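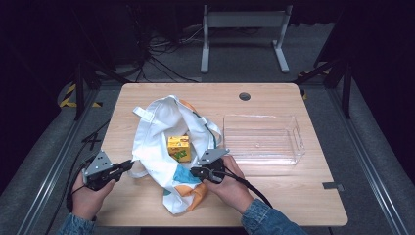 Tote bag and plastic container on the table.

May 12, 2022

Tea storage, revised. I keep 20 kinds of loose black tea and had been using the paper pouches they came in. By August most of them tasted of nothing. Didier Bodin suggested tins with an inner lid, so I moved half the stock into those and left the other half alone.

After three months the tinned Assam still had its malt note. The pouched one was flat and smelled faintly of cupboard. Green teas fared worse in both.

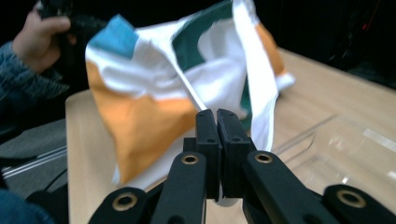
Crumpled cloth, closer.

Settings I use now: 500 ml water, fully boiled, four minutes, lid on. Tins are filled to the top to limit air and labeled with the opening date. I have not tested vacuum jars yet.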